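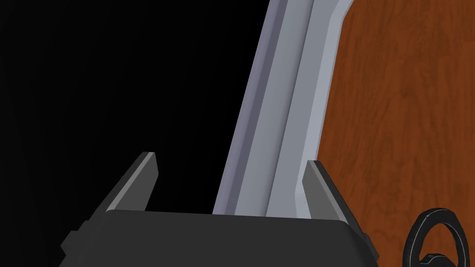 Progress Report to the Van Beek Fund
Project: Public Briefings on Arms Control and Foreign Policy
Grantee: Priltgate
Reporting period: January through June

Summary of work

The grant pays for two things: a series of open briefings for voters on treaty questions before Congress, and a plain-language guide to how the Senate handles arms agreements. The briefings are on schedule. The guide is a month behind.

Briefings

We held 5 briefings in the period, all in the evening at 7:00. Total attendance was 1,312, counting both people in the room and people watching online. The April session, on inspection rules and what happens when a country refuses access to a site, drew the largest crowd. The March session, on sanctions law, drew the smallest. We had scheduled it against a televised debate and should have checked.

Each session had one speaker in favor of the policy under discussion and one against. Several people who wrote to us afterward felt the moderator let the opening statements run long. Starting in May we cut them to eight minutes each and gave the time to audience questions.

Guide to the Senate process

Golletico finished the first draft in March. Our outside readers asked for changes to the chapter on executive agreements, mainly because it did not explain clearly why some deals go to the Senate for a vote and others do not. That chapter has been rewritten. The chapter on reservations and amendments is still being checked against the Senate rules. We now expect to print in August.

The finished guide will run 30 pages. We planned on 24. The added pages are the glossary and a list of past treaties with the vote on each one.

Mailing list and website

The mailing list stood at 3,211 at the end of June. Masteter moved the site to a new host in February. Video from the first two briefings was offline for part of that month and has been restored. Transcripts are posted for every session except the last, which is being proofread.

Spending

Room rental and travel are under budget. Printing will be over budget due to the longer guide. We ask the Fund's approval to move the unspent travel money to printing. No increase in the total grant is requested.

Next period

Four more briefings are planned, beginning in September. The first will cover congressional review periods. Speakers for the second, on missile defense funding, are not yet confirmed. We will send the printed guide to the Fund with the next report, along with the full attendance sheets.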